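Forum > Home data collection > Rules and good practice
Thread: Resetting soft items between takes

kikuchi_fan
Our sheet says "reset the item" and nothing else. With cloth, do you put it back the same way every take or leave it how it landed? I have 200 takes to hand in by Thursday, all in one bedroom.

farkdale_ops
Leave it. We only reset if it ends up off the bed. Same start every time gives you a policy that knows one start. What we do fix is the fingertips: both pads in view before you close on anything.

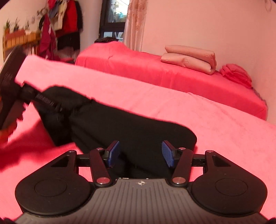 And go in slow. Half our rejects last May were people rushing the approach.

Ladi Amadi
Disagree on never resetting. After some 600 takes on one bag we found most starts were the same crumpled heap. Our rule at Plaltilard now is flatten every fifth take, leave the rest.

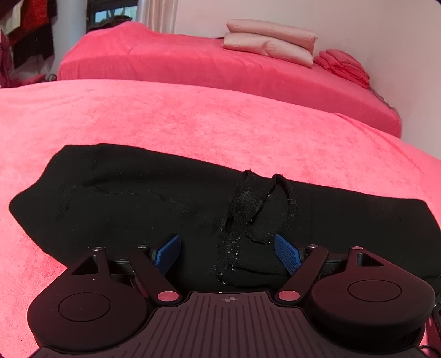
Black cloth laid flat on the pink blanket

farkdale_ops
Every fifth is a lot of extra time for one operator.

Ladi Amadi
A few seconds each. We threw out 384 takes before we wrote it down – that cost more.

stireo22
Does lint or a frayed spot count as damage? Our checklist says swap damaged items.

Ladi Amadi
Lint no. Fraying I log and keep using, unless a loop can catch on the finger.

farkdale_ops
I'd swap it. A torn item changes from take to take and your notes won't keep up.

kikuchi_fan
OK, going with every fifth, and I'll put fraying in the notes column.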